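March, 7:40 a.m.

Stripped the bed in the laundry-side room. Bare mattress by eight, with the window open a hand's width. Outside temperature was low enough that I closed it again before coffee. The linens went out to the line cupboard and the protector is going to the cleaner in Flirton, as the label forbids tumble drying and I have ruined one already.

The mattress is the Plelstead, medium firm, bought used from Ximeng Shao when the Lu Street apartment was given up. It has a white quilted top and a dark gray side border in a chevron weave. The border is the part that shows wear first on these. Checked the seam between top panel and border along the near side, full length. Stitching sound. One short pulled thread by the corner, trimmed with nail scissors, not tugged. There is still plastic wrap on the base at one corner and I have again left it on. Removing it properly means standing the mattress on edge, and that is a job for two.

Basket emptied and put on the floor at the foot of the bed so that it would be there when the next load finishes. The pen marks on the floorboards next to it have not responded to dish soap. Will try rubbing alcohol on a cotton swab, one small spot first, and wait a day before doing the rest.
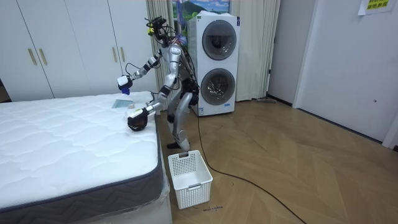
Machine settings, for my own reference. Pillowcases and the fitted sheet at 50, full spin. The flat sheet separately, otherwise it wraps around everything else and the drum goes out of balance. Last month I ran them together and the cycle stalled with 17 minutes left on the display, twice. Wiped the door gasket of the lower unit before starting. Lint and one hair elastic.

Notes on the mattress top. The quilting is the difficulty. Crumbs and dust settle into the stitch lines and a flat vacuum nozzle rides over the ridges without touching them. The order I have arrived at is: brush first, dry, short strokes, head end toward foot end; then the upholstery nozzle at low suction; then baking soda through a sieve, left to stand; then the nozzle again. A wide brush is faster but skips the seams. The small one follows them. Replacement small brushes come from Zavska and the bristles hold their shape better than those on the hardware store version, which splayed in a week.
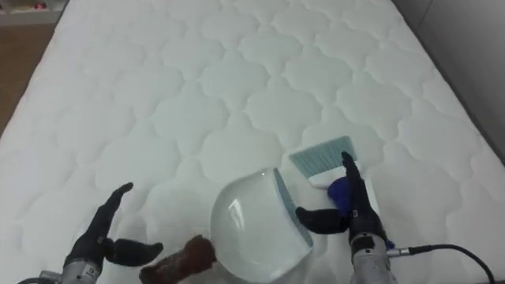 Mattress top and the small brush with the blue bristles.

11:15. Baking soda on. Left the door shut to keep the draft off it.

Rotation is due as well. The schedule taped inside the closet says every 7 weeks and I am behind it. Head to foot only; this model is one-sided and should not be flipped.

To do: alcohol test on the floor marks. Ask Ximeng whether the purchase slip for the mattress still exists, as the warranty form wants it. Buy a second protector so that the bed is not out of use whenever the first is away.

2:30 p.m. Vacuumed off the soda. Sheets still damp at the hems, so the bed stays bare until evening.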